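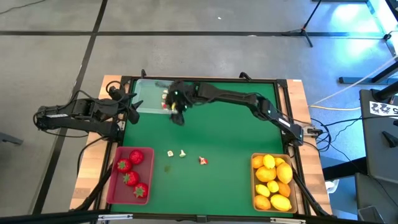

**Figure 3.** Two-arm sorting cell during a trial, with the right gripper at the clear bin and the fruit trays at the front of the mat.

### 4.2 Rules for running a trial

All trials followed one written protocol, drafted by Decha Rojanasak and revised in February after the pilot runs. Its rules cover three points that earlier reports from the Nilsuwan cell left open.

First, only one arm may enter the bin at a time. The other holds still until the active gripper has cleared the rim (Figure 3 shows the right arm at the bin). Second, each tray takes a fixed set of items. Strawberries go in the red tray, and lemons and oranges share the second one. An item that lands on the open mat stays there until the trial ends – operators may not reach in to correct it. Third, an operator who stops a trial must log the reason before starting the next.

We ran 273 trials under this protocol. Of these, 28 were stopped by the operator and are reported separately in Section 5. They were not rerun. Cables were checked every 100 trials, following the Warnis checklist, and the results were entered in the same log.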